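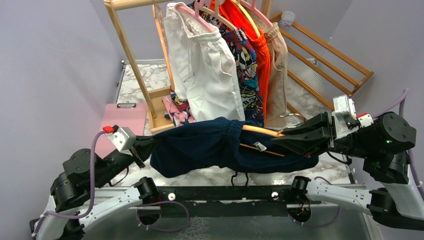
Jokodden Garment Handling Group

The Pull That Did Not Stop

By Kieran Bickerstaff

The fault showed up on a pair of children's sweatpants. Two arms had hold of them, one at each end, and the job was to draw the fabric flat before folding. The arms drew it flat and then kept going. By the time Rodica Ursu reached the stop button, the waistband had split along its stitching and the left gripper had been dragged against its own end stop hard enough to bend a bracket.

Nobody was hurt. The cell has side walls, and the rule at Jokodden is that no one leans over the table while the arms have power. But the group spent most of June finding out why a machine that was supposed to quit at a light tug had pulled until something gave way, and the answer has changed how they run every garment since.

Jokodden takes in used children's clothing, sorts it, and sends it out again in bundles. The folding and hanging work is done by hand for the most part. The two-arm cell, which the staff call Bonden, was set up last winter to take over the dull end of it: pick a garment up, spread it, fold it, or put it on a hanger and hang it on a wooden rack behind the table.

Spreading is the hard part. A shirt or a pair of pants picked up at two points hangs in a bunch, and the arms have to move apart until the cloth lies straight. How far apart depends on the garment. A cotton T-shirt gives a little. A knit with elastic in it gives a lot, and it gives unevenly, so the arms can't be told to go to a set distance. They move outward in small steps and feel for resistance. When the pull reaches a limit, they stop.

The limit was set at 8 newtons, a gentle tug. The software, a package called Gavus, doesn't have a force sensor at the wrist to work with. It estimates the pull from the current drawn by the motors in each arm. That had worked well on 323 garments in a row.

Ursu, who runs the cell on most shifts, had noticed something a few days earlier. "The left arm was slow to let up," she said. "You'd see the cloth go tight and it would take another step. I wrote it in the log. It wasn't enough to shut down for."

Virgilio Policarpio, the group's technician, went through the records after the bracket bent. His first idea was a slipping grip. If cloth slides through the jaws, the arms read low resistance and keep moving. He checked the rubber on all the jaws and found it worn but sound. He replaced it anyway, ran a test with a bath towel, and got the same late stop on the left side.

His second idea was the cable. Each arm carries a cable on the outside, tied at points along the links with a loop of slack at the joints. On the left arm, one tie had been moved during a cleaning and the loop at the elbow had become too short. When the arm reached outward, the cable came tight and pulled back on the joint.

The software couldn't tell a cable from a garment. It should have read the extra load as resistance and stopped early, and on the first day after the cleaning that is what it did. There are several early stops in the log. Then the cell ran its weekly calibration. The routine moves each arm through its range with nothing in the grippers and records the current at each position as the baseline. It recorded the drag of the cable along with everything else. From then on, that drag was subtracted from every reading.

That alone would have done no harm. The trouble came when the tie slid again, probably by itself, and the loop got its slack back. Now the arm was subtracting a load that no longer existed. At full reach, Policarpio worked out, the cell had to feel 30 newtons of real pull before it believed it had felt 8.

"It was doing the math right," he said. "The number it started from was wrong."

Most garments never took the left arm out that far. Small shirts stop well short of it. Long pants held lengthwise do not, and the pair that tore was the longest item in that day's bin.

There was a second safeguard, and it failed too. Gavus has a travel limit that should end any spread that goes on too long, whatever the force reading says. Dexter Tolentino, who wrote the spreading routine, had raised that limit in the spring so the cell could handle adult sizes during a trial with Arnaud, a laundry that wanted to see it work on uniforms. The trial lasted two days. The limit was never put back.

"I had a note to myself about it," Tolentino said. "The note was in a file I didn't open again."

The repair itself was small. Policarpio straightened the bracket, threw it out when he saw a crack in it, and made a new one. The cables on both arms now run through fixed clips, with a paint mark at each clip so a shift can be seen at a glance. The travel limit is tied to the garment type entered at the start of a batch, and it resets when the batch ends.

The calibration took longer. The routine now compares each new baseline with the one before it and refuses to save if they differ by more than a small margin. It also ends with a pull test. The arms grip a strap with a spring scale in the middle, and the operator types in what the scale says. If the two numbers disagree, the cell won't start.

Consolacion Dalisay, who manages the sorting floor, asked for one more change. Operators can now shut the cell down on a hunch and don't have to fill in the fault form until the end of the shift. Under the old rule the form came first, and it ran to two pages.

The cell went back to work with the new routine on a mixed bin of pants and pajamas. It has done 121 garments so far. It has stopped early on four of them, all heavy knits, and Ursu finished those by hand. Tolentino wants to raise the limit slightly for knits. Policarpio wants to see another month of readings from the spring scale first, and for now the setting stays at 8.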